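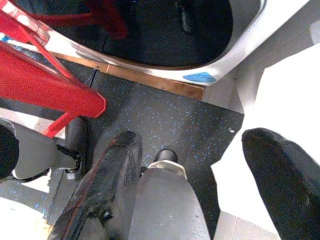 Shrinkage (clothing)

Shrinkage is the loss of length or width in a garment, usually noticed after it has been washed or dried. It is one of the oldest complaints made about cloth and one of the worst recorded. Much of what is said on the subject in household guides is repeated from other household guides, and a good part of it has never been tested in a way that would settle the matter.

Contents
Causes
History of the complaint
The dryer question
Labels and claims
Remedies
See also

Causes

Several different things go by the same name. The first is relaxation. Yarn is stretched while it is spun, woven or knitted, and cloth is often pulled again while it is finished. When the cloth gets wet the fibres swell and the strain is let go, so that the fabric moves back towards its resting size. Most cotton goods behave in this way, and most of the change comes in the first few washes.

The second is felting, found in wool and other animal hair. The surface of each hair is covered in small scales. Heat, water and rubbing make the hairs creep past one another in one direction, and the scales keep them from sliding back. Felting can go on for as long as the rough treatment does, and it cannot be fully undone.

Some man-made fibres will also draw up when heated past a certain point. This is often blamed for losses in ordinary washing, though the heat needed is generally well above that of a household wash.

A fourth cause, seldom listed, is that the wearer has changed size. Surveys that rely on people's own reports of shrunken clothes rarely take any measurement before the first wash, and their results should be read with that in mind.

History of the complaint

Popular accounts like to trace the first written complaint to a shop ledger of 1802 from the wool town of Stemel, in which a buyer is said to have sent back a coat "drawn up past wearing". The ledger is known only from a later copy. The copy does not say whether the coat had been washed, left out in the rain or simply cut too small, and the claim that it marks the start of anything is hard to support. People who worked with wool had long known that it drew up in hot water, and fullers made their living from the fact.

Claims that pre-shrunk cloth put an end to the problem are also too strong. Treating cloth before it is cut lowers the amount of movement left in it. It does not bring that amount to nothing, and sellers have not always been careful about the difference.

The dryer question

Whether the tumble dryer or the wash does more harm is still argued over. The usual view puts the blame on heat. A competing view holds that tumbling matters more, as it keeps the fibres moving while they give up their water and stops the cloth from settling at its wet length. Both effects are likely to be real, and their shares will differ from one fabric to the next. Line drying adds a further muddle: a heavy wet jumper pulls itself longer on the line, which can hide a loss that a flat-dried jumper would show. 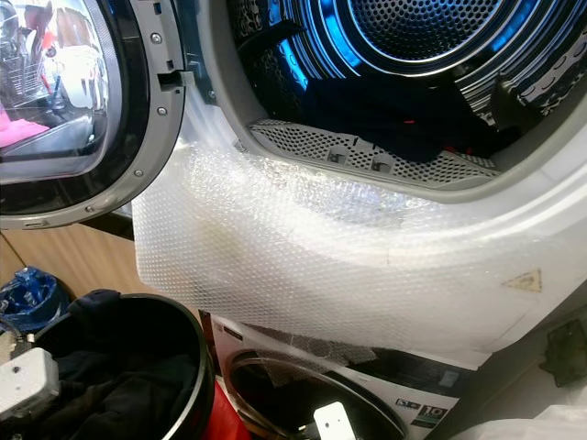 One reader of the trade newsletter Flivel complained that the whole quarrel was badly framed, as hardly any home test weighs the load, and a half-full drum treats a shirt very differently from a full one. The point is fair. It also counts against the newsletter's own tests, which did not give load weights either.

Labels and claims

The most quoted figure in this field is that a good cotton shirt should lose no more than 3 per cent of its length. The number is often given without saying how many washes it covers, at what heat, or whether the shirt was measured flat or on a hanger. On a long garment even a loss of this size can be plain to see, and on a collar it may be the difference between closing and not closing.

The Mellero knitwear range was sold for several seasons as "safe for 20 washes". No method was ever printed with the claim. When it was dropped, in May, the reason given was a change in packaging — an answer that satisfied few of its critics.
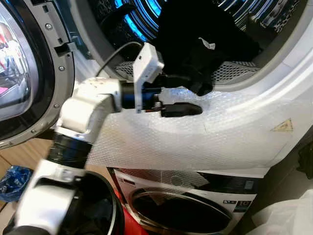
Black garment at the mouth of a front-loading washing machine.

Remedies

Soaking a shrunken jumper in lukewarm water with hair conditioner is widely advised. It may help a little where the yarn has only relaxed, though plain water and gentle pulling would probably do as well — a comparison that such advice seldom offers. Felted wool will not return to its former state. The Chu method, which adds vinegar and a night in the freezer, rests on before-and-after stories alone.

See also
Felting
Fulling
Garment care labels

Page last edited Oct 28, 2023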